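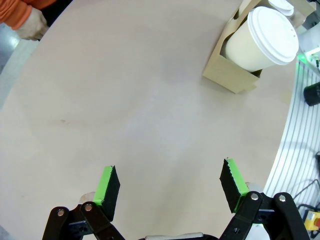 How do you get a faint coffee ring off a matte tabletop?

Wipe with a damp microfiber cloth and a drop of dish soap, working with light pressure, then dry at once. For older rings, leave a baking soda paste on for 2 minutes – no scouring pads, which polish matte surfaces into shiny spots.

Comments (2)

Rana: Does the paste work on oiled wood?

Jurkell: Test underneath first. It lightened mine.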